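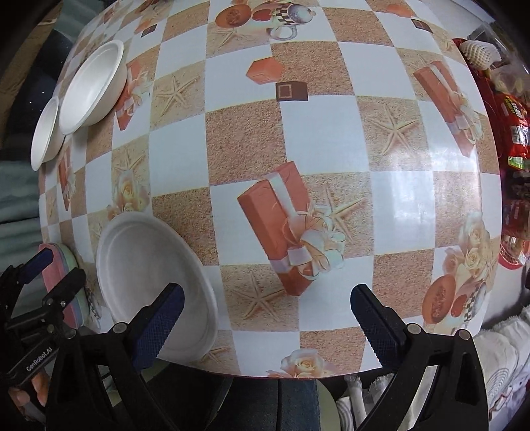
Forsberg Neighbours Help Board > Home and Kitchen Group

Hot bowls on a shiny printed tablecloth, and how to look after it

Posted by Ada Gatti, 2021-07-10
1,054 views

I have a glossy tablecloth on the table we eat at, the one with white and sandy squares, starfish, roses and gift boxes printed all over. It came from the market at Flaltska and it had no label, so I don't know what it is made of or what temperature it can take. It feels smooth on top and slightly fuzzy underneath.

I have a few things I would like to sort out before my sister's family come to stay.

First, hot food. We mostly eat out of white bowls, soup and pasta and porridge, and they go straight on the cloth. The bowls get quite hot underneath if the soup has just come off the hob. I had a cloth before this one, a plain green one, and it ended up with dull rings that never came out. I don't want the same to happen again. Do I need a mat under every bowl, or only under the big serving one? With mats for everybody there is not much room left on the table, and you can't see the pattern, and the pattern is why I bought it.

Second, cleaning. I wipe it with a damp cloth and washing-up liquid after meals. It looks fine when it's wet but dries with smears, and they show up badly on the white squares when the light is on. The sandy squares hide everything. Is there something better to use? I have a bottle of Celer kitchen spray under the sink but the back of it doesn't mention tablecloths.

Third, storing it. I would like to put it away when we use the table for sewing. I folded the green one and it got creases that stood up in ridges, and a bowl would rock if you set it down on one. I can't iron it, I suppose.

Last thing, it slides about a bit. When you pull a bowl towards you the cloth comes too. The table underneath is varnished and quite slippery.

Any help appreciated. I am not looking to buy another cloth, I like this one.

Answers (3)

marrowbone_lane

I've used this kind of cloth for years, on a kitchen table and on a pasting table in the garage, so I will go through your points in the order you gave them.

Hot bowls. The rings on your green cloth were very likely heat marks. A shiny surface coating softens when it's warm, and if something is pressing on it at the time it sets again with a different finish. You can't wash that out. It depends on how hot the base of the bowl is and how long it stands there. A bowl of soup that has been ladled out and carried over from the worktop is usually all right, in my experience. A bowl that has been in the oven or the microwave is a different matter, and so is a saucepan, which should never go on it at all.

The test I use is to put my palm flat under the bowl. If I can hold it there comfortably while I walk to the table, it goes on the cloth. If I can't, it goes on a mat. You would still want a mat for a big serving bowl, because it stays hot for longer and nobody moves it during the meal.

If you don't want mats for everybody, look at the base of your bowls. Some have a raised foot ring and some are flat underneath. The ones with a foot ring keep most of the heat off the cloth, though the ring itself can mark if it's very hot. It is worth turning one over and looking.

You could also try a spare bit first. Most of these cloths hang down further than they need to. Pick a place on the overhang at the back, lay it flat on a board, put a bowl of hot water on it and leave it for as long as a meal takes. If there is a ring when you lift it off, you have your answer and it is somewhere that won't be seen.

Smears. You are using too much washing-up liquid. A drop in a washing-up bowl of warm water is plenty. Wipe with that, then wipe again with a cloth rinsed in plain water, then dry with a tea towel. The drying is what gets rid of the smears. I do it in straight lines from one end to the other. It takes hardly any longer than wiping twice with the wrong thing.

I wouldn't use the Celer spray unless you try it on the overhang first. Kitchen sprays vary a lot and some of them take the colour off a print. Don't use cream cleaner, scouring pads, bleach or nail varnish remover. Orange sauces and turmeric need wiping up at once, especially on the white squares. If you do get a yellow stain, bicarbonate of soda mixed to a paste and left on for a while will lighten it. Don't scrub it in.

Storing. Roll it. Get a cardboard tube from a carpet shop or a fabric shop, they throw them out, and roll the cloth with the printed side outwards. Put an old sheet or some plain paper in as you roll so the shiny side isn't pressed against the backing. Tie it loosely with tape or a strip of rag. Elastic bands leave a dent. Stand it in a wardrobe or lay it on top of one. Keep it away from a radiator.

For creases already there, leave it spread on the table overnight in a warm room. If they are stubborn, use a hairdryer on the low setting from the fuzzy side, keep it moving, and smooth with your hand. No iron.

Sliding. You want an underlay. I use the thick brushed sort sold for protecting tables, cut a little smaller than the top so it doesn't show. It stops the slipping and it helps with the heat as well, though it won't save the top surface of the cloth from a hot base. It also protects your varnish. Some rubbery anti-slip mesh reacts with varnish and sticks to it, so I would not put that straight on the wood.

Hope the visit goes well.

tilda.p

Just use mats. I got a set of 16 cork ones from the Zarnoner shop and cut some of them down with scissors so they are only just bigger than the bowls. Takes up no room.

Mine slides too and I put clips on the edges. The metal ones scratched the table so get plastic.

Oldfield Rob

I agree with most of the long answer but I'd do the cleaning differently. I put white vinegar in a spray bottle with water, 1 part vinegar to 3 parts water, and use that with a soft cloth. No soap at all unless there is grease. It dries clear. The smell goes once it's dry. I have done this on a patterned cloth since January and the print is the same as when it was new. Try a corner first, all the same, as yours may be printed differently. If it has roses and things in strong colours, like that big coral-orange gift box with the bow, rub a corner of the print with a white rag and see if any colour comes off before you do the rest.

If the cloth is already smeary from old soap, you may need to go over it 2 times before it looks right. Change the water when it goes cloudy.

On folding, I don't have anywhere to keep a tube, so I fold mine over a trouser hanger with a towel over the bar and hang it behind the door. You get one soft bend and it drops out in about an hour. It has to be a wide hanger. I tried a wire one and got a line right across the middle that took all week to go.

For the sewing, you may not need to take it off. I turn mine over and work on the fuzzy side, it holds fabric still better than the shiny side does. You do have to hoover the threads off afterwards. Don't do any pressing on it, obviously, or use a rotary cutter.

Also lift the bowls when you move them. If there is grit or sugar under the foot it scratches the gloss and you see it as a grey patch when the light is at a low angle. My lot drag theirs and I've given up telling them.

Comments on these answers

Ada Gatti: Thank you all. I turned the bowls over and they do have a foot ring, the big one has a deeper one than the others. I did the hot water test on the overhang at the back and there is a faint ring, but only if I look at it sideways. So I will use a mat for the big one and let the soup stand a few minutes before I carry the rest over.

marrowbone_lane: A faint one may fade over a few days. Have another look before you decide. Was the water straight from the kettle?

Ada Gatti: Yes, straight from the kettle, so hotter than the soup would be.

marrowbone_lane: Then I wouldn't worry too much about ordinary bowls of soup.

Ada Gatti: Less soap and drying it with a tea towel has made a big difference to the white squares. I haven't tried the vinegar yet. Rob, do you need to rinse it off after?

Oldfield Rob: No, just wipe it dry. Rinse if you have made it stronger than I said.

tilda.p: Does anyone know if you can cut these cloths down with ordinary scissors or do they fray? Mine hangs nearly to the floor on one side.

marrowbone_lane: Ordinary scissors are fine if they are sharp. Mark the line on the back in pencil and cut it flat on the floor. The coated ones don't usually fray, but a woven backing might shed a bit along the edge.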